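3.2 Label wording and choice at the table

We were keen to find out whether the way a meal is labelled changes how much fibre people choose to eat, and the answer was far clearer than we had dared hope! Participants came from two workplace canteens, Fludorer and Ultine, and all 413 of them chose a lunch from the same menu. The only thing that differed was the wording on the cards.

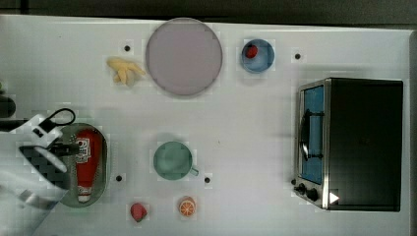
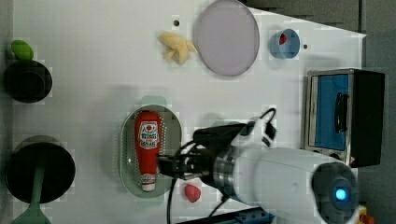
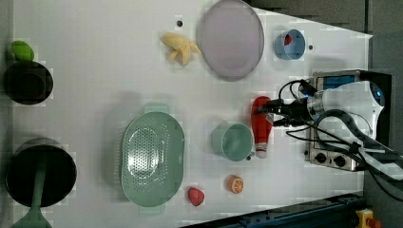

Figure 2. Tabletops with household objects, seen from above.

3.3 Results by canteen

At Fludorer, where the cards said "high in fibre", people picked the bean and barley dishes a little more often than they had in August, before any cards were put out. At Ultine the cards talked about taste instead ("slow-cooked, smoky, filling"), and the change was much larger. Almost 30 per cent of diners there moved to a dish they had not ordered before, and many went back to it the following week.

This pattern held for older and younger staff alike, and for people who told us at the start that they had no interest in healthy eating. We find that last group the most exciting of all, as they are so often missed by advice built around nutrients (see the Van der Merwe scale in section 2.4, on which they scored lowest).

3.4 Portion size

Diners could ask for a small or a large plate. Large plates made up a similar share of orders in both canteens, so the extra fibre at Ultine came from what was chosen and had little to do with how much was served. We checked this against the Fomano till records, which cover 3000 separate lunches, and the two sources agreed very well. Leftovers were weighed only at Ultine, and we return to them in section 4.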